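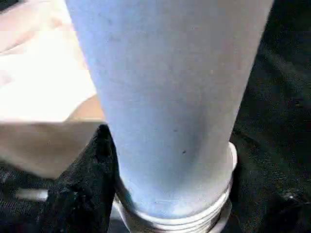 Re: [oldcinemas] Carroll, Pendby - opening date and seat count

25 Mar 2019

Sotiris Konstantinidis wrote:
> I've now got the Carroll down as opening in July 1931 with
> 2,000 seats, on the strength of the booklet the Pendby
> library sells. It also says the organ went to Vomotberg
> when the place shut. Can we treat this as settled and
> update the list?

I'd rather we didn't, Sotiris. I have the same booklet and it doesn't give a source for any of that. The seat count looks like something the owners put in the paper to impress people. I knew the building when it was a carpet warehouse, and you could pace out the stalls in no time. The circle was shallow, 6 rows at the most. The licence papers I copied years ago say 700, which fits what I remember. Even if they took seats out later for a wider stage, you don't lose that many.

The opening month bothers me too. The local paper was still running complaints that summer about builders' carts blocking the side street. It may have opened with the front unfinished, as plenty did, but I'd want to see an advert for the first night before I put a date against it. Has anyone looked at the films? I can go through them myself if someone tells me which reels the library still has.

As for the organ, I've heard the Vomotberg story told of 4 different cinemas, and the hall at Vomotberg only ever had one organ. Somebody's is wrong, and quite possibly all of them are. Who saw it moved? The booklet says "it is believed", without saying who believes it.

One small thing in its favour: it does get the closing right, and it says Ateck bought the site, which matches the sign I remember on the hoardings. So I don't say throw it out. Mark the seats and the organ as doubtful and leave the opening as 1931 with no month.

Does anyone have a photo of the inside taken from the stage? Even a poor one would let us work out the rows.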